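Learn > Machines > Robot Rules for Kids
Search this site Type a word Go

Robot Rules: How Do People Keep Robots Safe and Fair?

By Joyce Nyanda

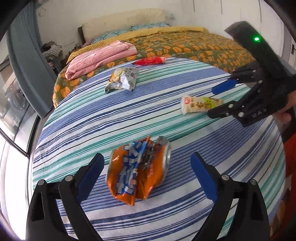

Robots don't just wake up knowing stuff. Somebody has to show them. And when people show them, there are rules. Lots of rules! Some are written down in long boring papers. Some are just good habits, like washing your hands before lunch.

Let's go through them fast.

What is a rule for a robot, anyway?

There are two kinds. Kind one is rules for the robot itself. Stop when the red button gets pushed. Don't squeeze too hard. Don't move fast when a person is close.

Kind two is rules for the people. The ones who build it, teach it, fix it and use it. Most rules are this kind, which surprises a lot of kids. A robot can't read a rule book and feel bad about skipping page 12. People can.

Big word: standard

A standard is a rule that lots of people agreed on together. Think of a light bulb. You buy one, it fits the lamp. Somebody agreed on the size of the bottom part a long time ago.

Robots have standards too. How loud a warning beep should be. What color the stop button is (red, usually on yellow). How hard a robot arm may bump you before it has to quit. Grown-ups meet and argue about these things for years. Years! Then they write it down, then they fix it, then they argue some more.

Teaching by doing

One way to teach a robot to pick things up is for a person to hold a gripper in their hand and do the job themselves. A gripper is the robot's "hand." Usually two fingers. The person squeezes, lifts, moves, lets go. A camera on the gripper records it. Later a robot can learn from the recordings.

So picking up a crushed drink can or a snack bar off a bed is a lesson. Boring for you. Very intresting for a robot. Trash is tricky – a crumpled bag has no good place to grab, and a can with torn metal has a sharp bit.

Good habits for the people who teach

Lilian Mbwambo trains new teachers at a workshop called Rivas. She gave me her list. It's taped inside a cupboard door there, and it goes like this:

Ask before you record in somebody's home. Every time. Even if they said yes in April.

Put away letters, photos, school papers, anything with a name on it. Cameras remember.

Watch for sharp edges. Torn cans, broken lids. Fingers stay on the handle, never between the gripper's fingers.

Go slow. If you rush, the robot learns rushing.

Keep the misses. If you drop the thing, don't pretend you didn't. Mark it as a miss.

Take breaks. Tired hands get sloppy.

Her group did 384 recordings in one project and threw out 33 of them. Why? A name was showing on a piece of mail in every one. Thirty-three! From one envelope that got left on a table. "We could have just moved it," she told me. Now they look around the room first.

Whose home is it?

This is a big one. Homes are private. Your bed, your laundry, your pillow – that's your stuff and you get a say in who sees it. Good teams write down what they'll record, who will look at it, and how to get it deleted. If you change your mind, they should listen. If the writing is so long that you can't understand it, ask for a shorter one. That's allowed.

Kids get extra protection. In lots of places a grown-up who takes care of you has to say yes too. And you can still say no, I don't want to be in it.

What if something goes wrong?

First, stop. Push the button, put the gripper down, whatever stops it. Then check if anybody is hurt. Then tell someone. Then write down what happened, even if it's embarassing. A note about a tiny accident can stop a big one.

Lilian's workshop has a notebook for this. Mostly pinched fingers. One cat.

Try it at home

You need kitchen tongs, a bowl and some clean, empty wrappers. No cans, please.

Pick up each wrapper with the tongs and drop it in the bowl. Now get a friend to do it, but they can only follow your words. No pointing. You'll want rules pretty quick. Write down the first three you come up with. Did you say how hard to squeeze? Did you say what to do with a dropped one?

Swap and do it again with your friend's rules.

Words to know

Gripper – the part that grabs.
Standard – a rule lots of people agreed to use.
Consent – saying yes when you know what you're saying yes to.
Recording – a saved copy of what a camera saw.

Next up: Why Do Robots Need a Stop Button?

Contact us | Copyright August 2025 Volumden Kids | Back to top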